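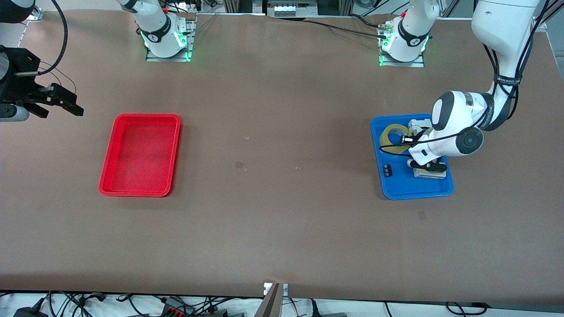

A red tray and a blue tray on the big brown table.

We had been meaning to go to the Kaster open day for years, and this November we finally got ourselves organised. It's a pottery works on the edge of Nedora, up a lane so narrow that we had to reverse twice for other cars (the bus, number 27, stops at the bottom and I'd take that next time). Parking was free, the rain held off until lunch, and the welcome at the gate could hardly have been kinder.

The tour begins in the clay store, a long low shed that smells like a riverbank. Our guide had worked there for 22 years and knew every crack in the floor. She let us squeeze a lump of the local clay and then a lump of the finer stuff they buy in from Baluyot, and even I could feel the difference - the first gritty, the second like cold butter. Then on to the throwing room, where a bowl goes from lump to finished shape while you're still getting your glasses out!

The old kiln was my favourite. You can walk right inside, and it holds 149 dinner plates when fully stacked. They fire it only twice a year now, as the electric ones do the daily work. My husband asked so many questions about glazes that the group behind caught us up.

Tea was in the canteen, with a very good ginger cake. The seconds shop is across the yard and I came home with a Wosteo jug, pale green with a slight lean to it, and four saucers that nearly match. Do bring cash, as the card machine was having a bad day, and wear shoes you don't mind getting dusty - mine are still on the back step.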